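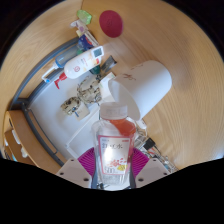

Red bean water, the 500 size.

I bought it at the Essien Market downstairs, on the night I promised myself I'd finish the Horkolton translation – all 1,823 lines of it, a poem about drainage, if you can believe that. The label had beans on it and I was hungry enough to count that as dinner.

I have a thing about bottles. I can't start working until the drink is in its spot, and I can't stop once it's there. So I moved it, and moved it again, and wrote one line, and crossed out the line.

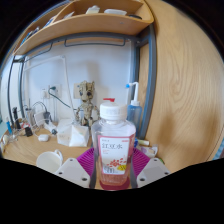
Line 19

Line 19 says the river "comes home with its shoes on." I had tried it 15 ways. My editor at Vanier wanted it plain, and I wanted it to sound like my grandmother, who let nobody past the door in shoes and kept red beans soaking in the sink all summer long (we brushed our teeth around them!).

I hadn't thought about that sink in years. Now I had the whole kitchen back, the window fan and the radio and her yelling at it.

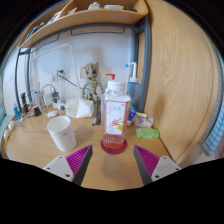

So I wrote her in. Just her voice, for one line, telling the river to wait on the mat. Then she stayed for the next line too, and by midnight she was bossing the entire valley around and I was typing as fast as I could to keep up. 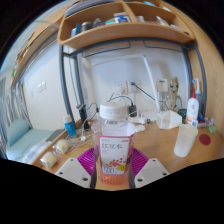 Vanier would hate it, I knew that much. Plain, they'd said, plain as a receipt. I looked up at Groot-knows-what hour, past the white lamp and the cables looping down to the desk, and read the line out loud to the little beige figurine by the wall. It had no objections. I sent the pages before I could get sensible, and went down to see if Essien was still open.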